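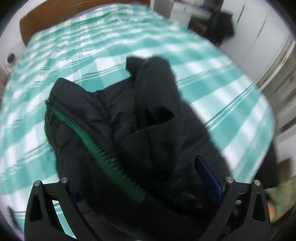

Crumple resets vs. neat resets for jacket folding, our numbers are kinda weird

Forum: Manipulation & Learning > Deformables

pilcrow_dan
Mar 25, 2025

So I've been folding jackets for weeks now and I need someone to tell me whether I'm fooling myself.

Quick background. We collect with hand-held grippers and fisheye wrist cameras, in real bedrooms, on real beds. The task is "jacket on bed, any state, end up folded with the front side up." Our first dataset (we call it Zulu) was 1563 demos, and between demos the person would pick the jacket up, give it a shake and lay it down more or less flat, maybe with one sleeve tucked under. That's the neat reset. It's fast and it's what everybody in the lab did without thinking about it.

Policy trained on that was great as long as the jacket was already pretty much flat. Drop it in a heap and it would just hover and poke at the nearest bump.

Then Yevhen Symonenko, who had been complaining about this since last May, went off and collected 236 demos where the reset rule is: grab the jacket anywhere, lift it to shoulder height, let go, no touching it up afterward. If the collar ends up inside a sleeve, too bad, that's your start state. We called that set Drirlow. He trained the same network on just those, and on heaped starts it beats the big set by a lot. We test on 5 garments, 8 starts each. From heaps, Zulu folded 8 of the 40 and Drirlow way more than half. From flat they're about even, with Zulu a little ahead.

I expected it to help. I did not expect the small set alone to win by that much. Anybody seen the same thing?

wastelandwelder
Yes, but I don't think it's the resets. Your guy had been watching the first policy fail for months, so he knows exactly which states are hard and he demos them well. Give the drop-it rule to the people who did Zulu and I bet half your gain goes away. You changed the operator and the reset at the same time.

pilcrow_dan
Ugh, fair. Zulu was six people, Drirlow is one. I can pull out just one person's Zulu demos and compare, but that makes a pretty small set.

marlo_k
Do that anyway! Single-operator sets are so much easier to fit, it's not even funny. Six people means six ideas about which sleeve goes first, and the policy dithers between them.

Also what garments? I'd treat a T-shirt and a puffy coat as different tasks.

pilcrow_dan
All padded or quilted jackets, mostly dark. The black one is my nemesis. On a plaid or checkered sheet you get the outline fine, but inside the outline the folds all melt together, and close to the camera it's basically one dark blob. Bright green zipper though, bless it. We looked at saliency maps and the policy pretty clearly leans on the zipper to work out which way is up.

Which worries me, because then is it learning jackets or is it learning "find the green line"?

hexnut_teresa
That would be my worry too, and I'd test it before writing anything up. Put black tape over the zipper and rerun the heaps. If it falls apart you've got your answer. It also might explain your result: if you lay a jacket out neatly every time, the zipper is always in more or less the same place running the same direction, so the network can get away with a really lazy rule. Drop it in a heap and the zipper goes anywhere.

wastelandwelder
Teresa's thing and my thing can both be true btw. But I still want the operator control first.

marlo_k
Disagree on the tape. People use zippers! If I'm folding a black coat in a dim room I look for the zipper and the collar too. Using a real landmark on a real jacket isn't cheating. It's only a problem if it's the ONLY thing it uses, and for that you want more jackets without a contrast zipper. Taping one just gives you a jacket that doesn't exist.

hexnut_teresa
Plenty of black jackets have black zippers. I own two.

marlo_k
ok yes, point taken. Both then.

pilcrow_dan
Did the single-operator thing this afternoon. I took our most prolific Zulu person and trained on an equal number of their demos, 236, picked at random. From heaps it's a bit worse than full Zulu. From flat it's fine. So one neat operator doesn't rescue it, which I think takes some air out of the operator theory?

wastelandwelder
Some air, sure. It shows that one operator isn't enough by itself. It doesn't show that Yevhen isn't special. Have the prolific person do a batch with the drop rule. Even 50 would tell you something.

pilcrow_dan
They've agreed, in exchange for me doing all their battery swaps. Starting tomorrow.

quietgantry
Lurker with a dumb one - how long do the demos run? At Weltley we tried something close to this on towels, and the crumpled ones took so much longer that when we matched by minutes instead of by number of demos, the gap shrank quite a bit. Still there, but smaller. The paper we were copying matched by count and never mentioned time.

pilcrow_dan
Not dumb at all, I should have put that in the first post. Drirlow demos run a lot longer, easily double, mostly the opening part where you hunt for an edge and drag it out. Even so, the whole of Zulu is way more minutes than the whole of Drirlow, so by minutes we still come out ahead. My equal-count run from today isn't fair though, you're right. I'll redo it matched on time.

quietgantry
Cool. And check your wrist cams on the close stuff, we had a lot of frames where the cloth filled most of the view and the fingers were the only sharp thing in there. Throwing those out made things worse for us, so don't.

hexnut_teresa
Seconding that. We filtered for blur on the Wastivero runs and lost exactly the moments where the grasp happens.

pilcrow_dan
Noted, no filtering. List for this week is the drop batch from the second operator, the time-matched rerun, and tape on the zipper (sorry marlo). I'll post the numbers in this thread whichever way they go.

marlo_k
Use matte tape at least, the shiny kind glares like crazy under a bedroom lamp.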